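This site uses cookies to remember your preferences and count visits. Accept | Manage settings

Sorting the small stuff, part 2

In the last post I dealt with cables. Cables are easy: they have a length and two ends, and they can be sorted by both. The harder category is small unrelated objects, by which I mean anything that fits in one hand and has no obvious shelf. I have spent most of August on these and the method has changed enough to be worth writing up.

The old system was a set of Plurnia drawers, the narrow ones, each with a printed label. It failed for a simple reason. A labelled drawer assumes you know the category before you open it. A spare hinge goes in "hardware". A toy brick found under the sofa goes in "toys", if there is a drawer for toys, and there wasn't. Anything without a label ended up on the windowsill, and the windowsill is 1,990 mm long, so it took a while to become a problem.

The new system has one intermediate stage. Everything loose goes into a single open container first and is sorted from there. The requirements were:

- open top, no lid
- hard flat base, so that small things do not sink into a lining
- sides high enough that a round object stays in
- a plain colour

Fabric baskets fail on the second point. I tried the Gosura one and lost a key in the seam twice. Wicker is worse. Metal is noisy when you drop things in, but it wipes clean and does not sag. Scratches on the inside make no difference to how it works, so a used one is fine. 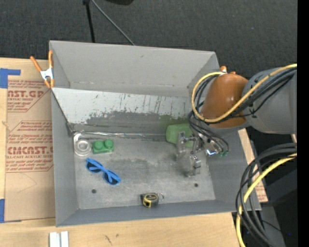

How often should the bin be emptied? Once the base is more than half covered, or at the end of the month if it never gets that far.

Half covered is the useful limit. Up to that point everything lies in one layer and can be identified from above. Past it, objects overlap and you have to dig, and at that stage it is a drawer again. A bin with a tape dispenser, a green brick, a pair of sunglasses and a tape measure in it is well inside the limit. Each of those has a different destination, which makes it a fair test of the sorting stage.

Notes on particular types:

Sunglasses. Fold them before they go in, and put nothing on top. They leave the bin first.

Sticky tape. Keep it in its dispenser. A bare roll picks up grit along the edges and the end disappears.

Tape measures. One on a key ring can hang from a hook, and mine now lives on the Nurmi rail by the back door. The larger one stays in the toolbox.

Bricks. A single brick is not worth a separate trip. I keep a jar for them and it goes back to the main box when full.

I logged the whole exercise in a spreadsheet, mainly to see where the time went. The final count was 2,483 items, screws included, which inflates it. Emptying and sorting the bin takes over 20 minutes if I let the screws build up, and much less if they go straight into their own tin.

Still unresolved: batteries of unknown charge, and the bag of shelf pegs from the old house in Flornoldale, none of which fit the shelves here. I will probably keep the pegs until the next clear-out and then throw them away – the batteries need a tester, and I have not chosen one yet.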